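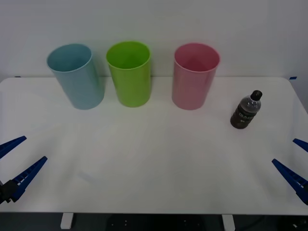
Nultbridge publishes upkeep routine for its two-arm table cell

Kiscombe, 5/24/19 — Nultbridge has today released the written routine it uses to set up and look after the two-arm handling cell at its Kiscombe workshop. The guide can be downloaded free of charge and is meant for small workshops that run a similar bench and have no maintenance staff of their own.

The cell has two arms working over one white table, each fitted with a gripper that carries a pair of slotted blue fingers. It handles light plastic goods such as cups and small bottles. Nultbridge built it for Luditora, a maker of table games, which uses it to try out packing jobs before they go to the main line.

Each shift starts with the arms in the ready position, low over the front of the table with the jaws open. The operator wipes the tabletop, looks along both pairs of fingers for split or bent ribs, and checks that the fingertips sit at the same height on the left and the right.

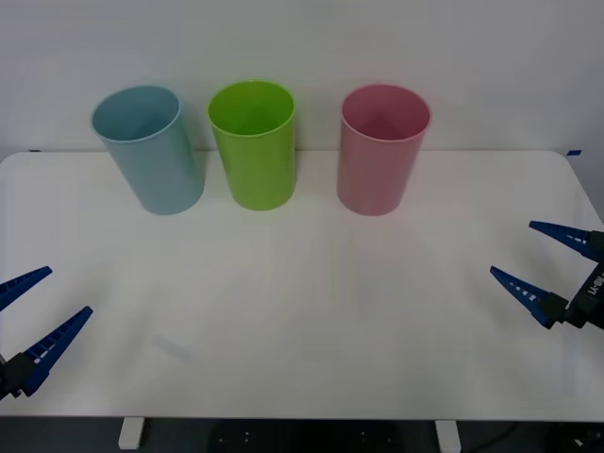

Any finger that has taken a set is changed at once, and always together with its partner. A new pair is run through 70 open-and-close movements with nothing between the jaws, then 200 with a test piece. The fixings are checked again after that. Fingers are replaced at 495 hours of use even if they look sound.

The guide also covers the wrist cameras. Lenses are cleaned with a dry cloth before the first grip of the day, and the operator then holds a bottle up in the fingers to compare the view with a stored picture. If the bottle has moved to one side, the camera bracket is loosened, squared up and tightened before any other work is done.
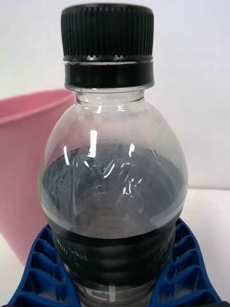
Wrist camera view of a capped bottle held between the gripper fingers.

A longer section on cable checks was added in March, following comments from Vasconcelos, the firm that supplies spare parts for the cell. It asks for cables to be looked over at the wrist and under the table — the two places where Nultbridge has had to make most of its repairs.

Printed copies of the guide can be ordered from the Nultbridge service desk in Kiscombe.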